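The Small White Box in the Corner

In the apartment building where I live now, on the hill side of Hesbridge, there are many kinds of kitchens, but almost every one has the same thing in it. It is a microwave oven with two round knobs. One knob is for power and the other is for time. My neighbors have had bigger stoves and smaller stoves, they changed their curtains and their husbands, and the microwave stayed.

I did not grow up with one. My mother warmed milk in a small pot and stood next to it with a spoon, and if the telephone rang the milk was on the stove in one second. When I came to this country I was 26 and I rented a room above the Marciniak bakery. In the shared kitchen was a microwave, and for the first month I was a little afraid of it. I thought I must stand far away. I ate cold soup many evenings before I learned to use it.

This feature began with a cup of tea. I made it in the morning, I forgot it, I warmed it, I forgot it again. At four o'clock I opened the door to heat my lunch and the tea was still inside, on the glass plate, with the handle turned to the back wall. When I told this story at a dinner, everybody at the table had the same one. Somebody had found coffee from Sunday.

So I started to ask people how they use the thing, and I learned that each household has its own rules. In one family the door must stay open for a while after fish. In another the door must never stay open, for the light will burn out. One retired teacher on Plumance Street puts her cup near the edge of the plate and never in the center. She is right about this. The waves do not heat every place inside the oven equally, and a cup in the exact middle only turns around itself. If it stands to the side, it travels through the warmer and cooler places, and the drink comes out more even.

The handle is another subject. The plate turns, so you cannot be sure where the handle will be when the time is finished. I used to put my fingers in without looking and take the cup by its hot side. Now I open the door completely, I look, and if the handle is in the back I turn the plate a little with one finger before I lift. It takes a moment and it has saved me many small burns. 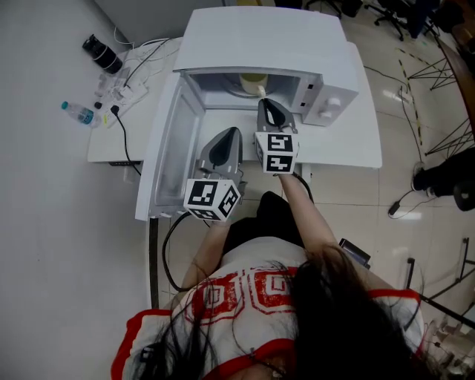
The other question is where the oven should live. A shop will sell you a shelf for it, high on the wall, and I think this is a mistake for most people. To take a full cup of hot liquid from above your face is not a good idea. A low table is kinder. You can sit in front of it, you see into the bottom of the cup, and a child can learn to use it with an adult beside. What you need is a firm surface, free air at the back and the sides, and enough space for the door to swing all the way. It is also good to have a free place next to it, as wide as a dinner plate, where you can put down the hot thing at once.

In my first kitchen that free place did not stay free. It filled with chargers, bottles, keys, the mail. I believe this happens to every flat surface near an electric socket. Once in the week I take everything away and wipe the table, and by the next evening the first cable is back – I have stopped fighting with it. But I keep water bottles away from the sockets, and I plug the oven directly in the wall. It draws a lot of power and does not like to share.

Cleaning is easier than people think. Put a bowl of water with two slices of lemon inside, heat it until there is steam on the window, and leave the door closed for 13 minutes. After this the dirt goes away with a soft cloth. The plate can be washed in the sink like any other plate, only let it cool first. Under it there is a ring with small wheels, and most people I visited had never lifted it. I had not lifted mine either. I found a pea there, very old and hard like a stone.

My own microwave is an Istar, with the knobs, bought secondhand. The time knob has lost its numbers from so many fingers, so I turn it by memory. A little past the top is for tea, and halfway down is for soup. My daughter says I should buy one with buttons and a clock. I went to look at them, and the one I liked had 97 programs. I use two.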